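Shelf riser for soda cans: how to stop them sliding and tipping?

Posted in Kitchen & Pantry Storage
735 views, 2 replies

Posted by rowan_t

I have a deep pantry shelf and I'm tired of losing cans at the back of it. I built a small raised platform out of scrap pine to sit at the far end of the shelf so the rear cans would be higher than the front ones. It works for soup and beans. It does not work for soda. The cans are light compared to the soup, they slide on the bare wood, and when I reach for one at the back I usually knock over the one in front of it. A can that falls off the riser rolls all the way to the front and onto the kitchen floor.

The riser is 4 inches high and 7 inches deep. I keep two or three kinds of soda on it and would like to keep the kinds separate so I can see what is running out. I looked at the Flerkby wire rack but it is too wide for my shelf. I would prefer to fix what I have. Is there something I can put on the wood, or should I start over with a different design?

The wood has one coat of clear finish on it. I can sand that off if it matters.

Posted by Ákos Mészáros

Your riser is fine. I would keep it and change three things.

First, sort by column. Put one kind of soda in each column running front to back, and don't mix kinds side to side. If the front can is red, the one behind it should be red too. When you take the front one, you know what is behind it without moving anything. Start filling at one end and leave the spare width at the other.

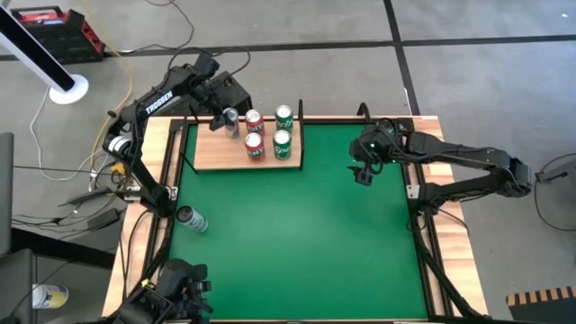

What to put on the wood

A thin strip of grippy drawer liner is enough. Cut it a little smaller than the top of the riser so the edges don't curl over the front. I used the Inera liner, the ribbed kind, and ran the ribs side to side. Cork also works but it stains if a can sweats on it. You don't need to sand off the finish. Wipe it with dish soap and water, let it dry overnight, and then lay the liner down. I used double-sided tape at the corners only, so I can lift it out to wash it.

Put liner or a mat on the lower level as well. A can that lands on its side on a soft mat doesn't go nearly as far as one on bare wood.

A lip at the front

Glue a strip of square molding along the front edge of the riser. Half an inch high is plenty. If you go much higher you have to lift each can well up to clear it, and you probably don't have the headroom on a pantry shelf. Clamp it and leave it alone until the next day.

For the ends, you can add the same strip on both sides, but I only did the side away from the wall.

How to take cans out

Pick them up from the top. If you grab a can around the middle, your knuckles hit the one next to it. Leaving a finger's width between columns helps too. I can fit one more column on mine if I push everything together, and it isn't worth it.

Seven inches deep will hold two cans front to back with room to spare. Don't try for three.

Posted by dmb_in_ohio

I had the same problem and just bought a Skadum can dispenser, the kind where they lie on their sides and roll down. It holds more. The downside is that it only does one kind per row and ours jams when there is a dented can in it. If you drink the same soda every day it's a good way to go.

Also check that the shelf itself is level. Mine leaned toward the front and I didn't notice until I put a marble on it. Two cardboard shims under the front of the riser fixed most of it.

Posted by rowan_t

Thanks both. The shelf is level, I checked. I put down liner from the hardware store (Szekeres brand, it was what they had) and glued on a half-inch strip this afternoon. I'll load it back up tomorrow once the glue has set. I am going with columns by kind.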